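leone-listings

Secondhand furniture listings, text only, cleaned up and labeled by hand. Bedroom stuff mostly: dressers, vanities, nightstands, headboards. 900 listings, all from the Branham area.

What's in the folder

listings.csv - the main file
labels.csv - style and condition labels, joins on listing_id
dropped.csv - 74 rows I took out, reason in the last column
notes.txt - scratch, ignore mostly

Columns (listings.csv)

listing_id - integer, not consecutive, don't rely on the order
title - as posted, typos kept
body - as posted, phone numbers and street names stripped
ask_price - US dollars, whole. Blank if the seller wrote "make offer" or similar
category - one word, lower case
width_in, depth_in, height_in - only if the seller gave them. Lots of blanks. Sellers measure depth with the drawers open sometimes, can't fix that
pickup_only - y/n

Labels

style is one of: plain, midcentury, farmhouse, french, other. "french" is loose. Means curvy legs, carving, roses, cream or white paint, whatever sellers call shabby chic or french provincial. Very little of it is French. Didnt want five tiny classes so it all went in there.

condition is 1 to 3. 1 = needs work, 2 = used but fine, 3 = seller claims like new. From the text only. If the seller said nothing it's a 2.

Two passes on every row, second pass without looking at the first. Where they disagreed I went with the second. Disagreements were mostly farmhouse vs french on painted pieces, and dressing table vs desk.

Install / use

Nothing to install. Any csv reader. UTF-8, comma separated, body field is quoted and has line breaks in it, so don't split on newlines. Flusex reads it fine. Silier chokes on the quotes unless you turn on strict mode, see notes.txt

Known problems

- Duplicates. Sellers repost with a lower price. Caught the exact ones, near matches still in there
- "vanity" also means bathroom sink cabinet. Removed the ones I found, they're most of dropped.csv
- Sets. A vanity with stool and mirror is one row with one price. A vanity where the mirror is sold seperately is two rows
- ask_price is asking, not sold. Do not use as value
- Antique claims unchecked

To do

Split "french" if there's ever enough rows. Add a has_mirror column, right now you have to search body for it and people write "miror" a lot. November maybe.

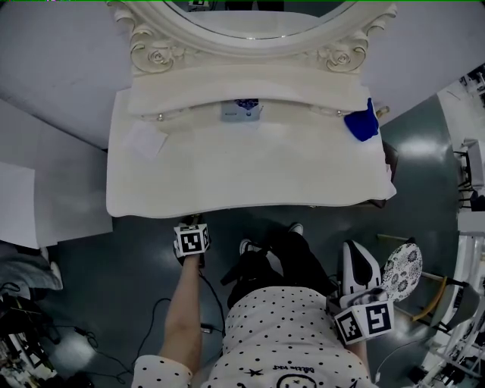 Also want an attached/detached flag to go with has_mirror, it changes the height by a lot and height_in doesn't say which one the seller measured. Until then treat height on anything in the vanity category as unreliable.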